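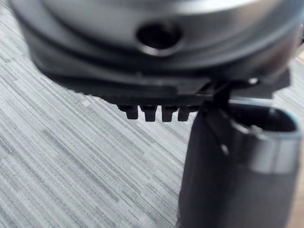
Ulness repair shop keeps old kitchen machines working

March 22, 2020

The repair shop of Barry Gosling in Ulness has received more than 80 kitchen machines since it opened its doors in October. Most of them are coffee makers, mixers and kettles which their owners did not want to throw away.

Mr. Gosling worked 34 years in the service department of Inder, a maker of small household goods, before he retired. He rents two rooms behind the old post office and charges only for the parts and a small fee for the work.

"People come with a machine from their mother, and they ask me if it is worth the money," he said. "I tell them the price first. Then they decide, and many times they leave it with me."

The oldest machine until now was a mixer 63 years old, brought by the Benítez bakery. It needed a new cord and a new switch, and the bakery has it again in its kitchen.

Spare parts are the biggest difficulty. For some models they are not produced anymore, and Mr. Gosling must buy broken machines in order to take the good pieces out of them. The town of Ulness, with its 2,927 inhabitants, has no other shop of this kind, and the nearest one is in Fleltero.

For the moment the shop does not receive visitors. Customers can leave their machine at the back door, with a name and a telephone number on it, and they will be called when the price is known.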